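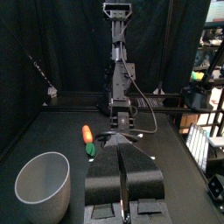
Toy carrot on a black tabletop, Priltport open day.

Report of the visit to the Priltport open day, April

The Plukelport Library Board sent four members to the open day at Priltport, a former grain warehouse now used as shared work and meeting space. The Board is preparing to refit its own reading rooms and wished to see how a large older building handles daylight, glare and noise.

The delegation was received at the east entrance by Poul Nørgaard, building manager, who gave a short account of the conversion. The warehouse has a floor area of 1048 square meters over two levels. The original windows face south and west, and tenants complained of glare from the first summer onward. Film was applied to the upper panes and later removed after it began to peel. The present arrangement uses lined curtains on the south side and fixed outside shades on the west.

Mr. Nørgaard stated that the curtains cost less to install than the shades but require more attention. They are vacuumed twice a year and taken down for cleaning every third year. The delegation noted fading along the inner edges of several panels in the Wubshet Room, which receives the strongest afternoon sun.
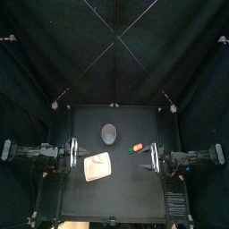
Fabric for light control should be judged by how it is hung as well as by its weight. A cloth that blocks light well on a sample card may still leave gaps at the corners and overhead once it is in place. Black fabric can also be carried over the top of an area as well as around it, as was done at one table, where it encloses three sides and drapes down with slight folds along the sides. The Board's microfilm corner at Plukelport, which has a ceiling light directly above the reader, would need similar cover overhead.

Ívar Bergmann then led the group through the Milla Hall, which seats 431. Carpet and wall panels have been added there to reduce echo. Speech was clear from the back row, although the ventilation could be heard between speakers.

The Board is asked to obtain prices for lined curtains in the main reading room, with about 40 meters of track, and to request cleaning records from Priltport before its next meeting. A second visit on a bright afternoon is advised, as the sky was overcast throughout the tour.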